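Collegejacke Rultau – Grün/Creme

Endlich wieder da! Die Rultau ist unsere klassische Collegejacke, und wir freuen uns jedes Mal, wenn eine neue Lieferung eintrifft. Der Körper ist aus grünem Wollstoff, die Ärmel sind aus cremefarbenem Leder, das am Anfang noch etwas Stand hat und mit dem Tragen immer weicher wird. Wer die Jacke zum ersten Mal überzieht, merkt gleich, wie angenehm schwer sie auf den Schultern liegt – genau so muss das bei einer Collegejacke sein!

Vorne wird sie mit weißen Druckknöpfen geschlossen, Kragen, Bündchen und Saum sind gestreift gestrickt. Besonders gern mögen wir die Aufnäher: das große „L“ auf der Brust, die schwarze „23“ auf dem einen Ärmel und gegenüber der rechteckige Patch in Schwarz-Weiß. Dazu kommt auf der anderen Brustseite eine weiße Stickerei in Schreibschrift.
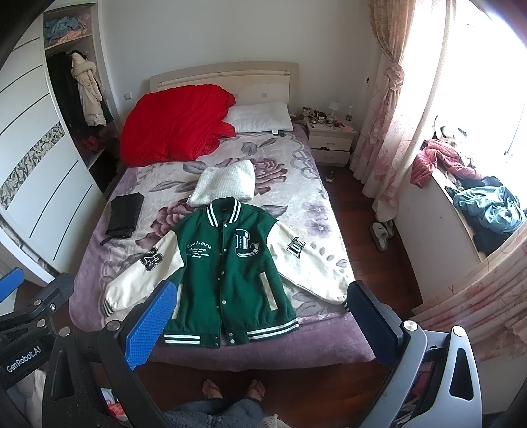 Rultau in Grün/Creme, Vorderansicht

Die 2 Eingrifftaschen sind cremefarben eingefasst und tief genug für Handy und Schlüssel. Sie fällt gerade aus; wer einen dicken Pullover darunter tragen möchte (im Februar eine feine Sache), nimmt am besten eine Nummer größer.

Pflege
Nicht in die Maschine geben. Wolle ausbürsten und lüften, Leder mit einem leicht feuchten Tuch abwischen. Für die Ärmel passt unser Lederbalsam Drulik, Dose 200 ml – sparsam auftragen, über Nacht einziehen lassen.

Auch erhältlich: Modell Brevness, gleicher Schnitt, ohne Aufnäher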